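# How does a robot know what to do next?

Have you ever been asked to hang up the washing and found that you'd done the whole lot while thinking about something else? Your hands got on with it. Somewhere inside your head, though, a great deal was going on. You were spotting sleeves, deciding which peg or hanger to reach for, and making sure you didn't poke your little brother in the eye.

A robot has to do all of that too, and the part of it that does the thinking is called **software**. Software is a long set of instructions, written by people, that lives inside a computer. You can't pick it up or paint it, but without it a robot arm would just sit there like a very expensive coat stand.

Let's follow the software through one job: putting clothes on a drying rack. We'll call our program Teneritz, which is the name Kalliopi Mujić gave it when she started writing it one October, and we'll take its jobs one by one.

## Job one: looking
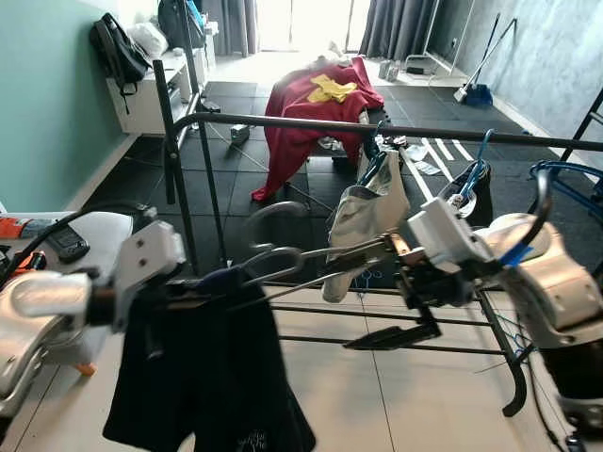
Looking is harder than it sounds, because a camera doesn't see a shirt. A camera sees dots, thousands and thousands of coloured dots, and each dot is really just a few numbers. It's up to the software to work out which dots belong together. Black clothes are a real nuisance! Look at the black garment hanging down from the black rack, and try screwing your eyes up until everything goes blurry. Where does the cloth stop and the metal begin? You can probably still tell, as you've been looking at clothes since you were a baby. The silver-grey one on its blue hanger is a good deal kinder, with its pale cloth next to that bright blue plastic.

Software learns this sort of thing from practice pictures. Leonie Egger, who works with Kalliopi, once sat down with 500 of them and drew a careful line round every piece of clothing in every single one (she says she saw socks in her sleep). The program looks at the pictures and makes a guess, then checks its guess against Leonie's lines and changes its own numbers a tiny bit, so that next time the guess might be closer. Then it does it all over again. This part is called **perception**, which is a grown-up word for making sense of what you see.

## Job two: planning

Now the software knows where things are, or thinks it does, and it has to choose what to do about it. Suppose the job is "hang up a top". That's far too big for a robot, so the planner chops it into smaller pieces:

1. Move a gripper close to the hanger.
2. Close the gripper.
3. Lift.
4. Carry the hanger over to the rail.
5. Lower it until the hook rests on the rail.
6. Let go.

Six little steps, and each one has a question tucked inside it. Which way round should the gripper be? Is the other arm in the way? With 2 arms working over the same rack, the planner has to think about elbows as well as hands, a bit like you and a friend trying to ice one cake.

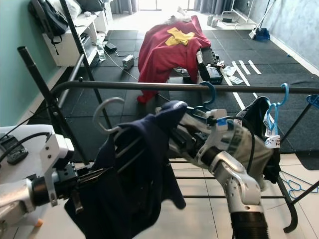
A good planner also keeps a spare idea or two up its sleeve. If the first path to the rail is blocked, it tries going over the top, or coming in from the side. Kalliopi tests hers on a computer first, with a pretend robot and a pretend rack, where a bump doesn't hurt anybody. In one long afternoon she had it try 342 different paths, and she drank rather a lot of tea.

## Job three: moving

The last part is called **control**. The planner says "go there", and the controller works out how much each motor should turn, and how fast. Then it checks, again and again, many times every second: am I where I meant to be? A bit too low? Up a touch. Too far? Back a touch.

You do this as well. Close your eyes and touch your nose with one finger, nice and slowly. Feel how your arm makes small corrections on the way? That's your very own controller at work.

Cloth makes everything trickier, I'm afraid. A wooden block keeps its shape when you lift it, but a jumper flops and swings and folds itself up in ways that are very hard to guess. So the software has to go back to job one and look again, and perhaps change its plan, and then move a little more. Look, plan, move, look, plan, move, round and round until the job is finished.

## Try it at home

You'll need a friend, a coat hanger and a T-shirt. One of you is the software and the other is the robot. The robot must do *exactly* what it's told and nothing else. See if the software can get the T-shirt on to the hanger using only words, and then swap places. If you say "pick it up", the robot is allowed to ask, "Pick what up? With which hand?"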